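**Ticket: ward totals on results page dont match canvass sheet**
Status: open, waiting on data desk
Priority: high (recount hearing coming up)

22nd May, morning

Results page for the Trodska mayoral race shows the challenger ahead by 2,610. Signed canvass sheet says 2,000 even. Gap of 610. Council race on the same page is fine, so not a site-wide thing.

Steps so far:

- cleared page cache, reloaded — same number
- checked the mayoral table against the import file. Table matches file. So the file is wrong, or the import doubled something before it got saved
- compared precinct by precinct. Everything lines up except Udov ward 4
- ward 4 margin shows as 675 on the site, sheet has 65. 675 minus 65 is the whole gap. Looks like a keying error, extra digit

Asked data desk for the raw ward 4 return. They sent a scan, too dark to read the second column. Asked again.

Also from the same page, second problem, lower priority: candidate profile box isn't showing the right images. Expected three headshots (incumbent, challenger, the independent). Got these three instead, in this order:
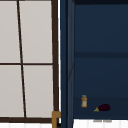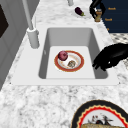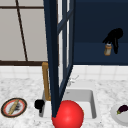
*Profile box output, top to bottom: window and navy cabinet, sink with plate, window and navy glass door. All three are computer renders.*

Swapped it for the new one on staging, headshots load. Not pushed to live yet, want both fixes to go out together so we only send one notice.

Update, midday:

Second scan came in. Readable. Ward 4 is 65. Keying error confirmed, the file has it as 675 and the importer took it as is.

Tried to edit the row by hand in Prener — saved ok but the total didnt recalculate. Known thing, totals only refresh on full import. Last did this in January for the school board race, same workaround:

1. fix the row in the source file
2. lock the page
3. re-import the whole race
4. unlock, check total against the sheet

Did 1 and 2. Import is sitting in the queue behind the turnout maps. Page is locked so readers see the "being updated" banner for now.

Still need:

- correction note at the foot of the story, the headline says "wins by more than 2,600" and that has to change too
- somebody to check the newsletter, it went out with the bad margin
- a warning in the importer when a ward moves by some 4 percent or more from the prelim count. Seperate ticket for that

Dont close until total reads 2,000 on live and headshots are in.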